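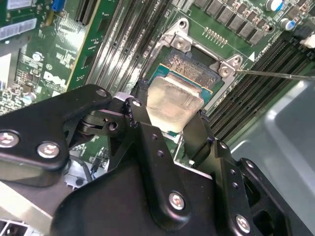 A green Dell motherboard and its open CPU socket.

Stotard parts notes

Hi! I keep old office desktops going as a hobby, and Stotard is the text file where I write down what fits what. It got long enough that I split it into columns and put it up here.

What's in it
There are 200 rows, one per machine I've had on my bench, with 12 columns each. The columns I use most are board, socket, memory type and power plug. The "notes" column is a mess -- sorry, I write those late at night.

Where it came from
Mostly the Warham surplus sales, plus a box of desktops from the old Vasseur office. Rows marked F are from Fulilstead and I only had those for a weekend, so the memory column is blank for 27 of them.

Using it
It's a plain CSV with commas and no quotes. Open it in whatever you like! Blank means I didn't check, and "no" means I tried it and it didn't work.

Last updated December 23, 2022. Fixes are very welcome -- please send one row at a time.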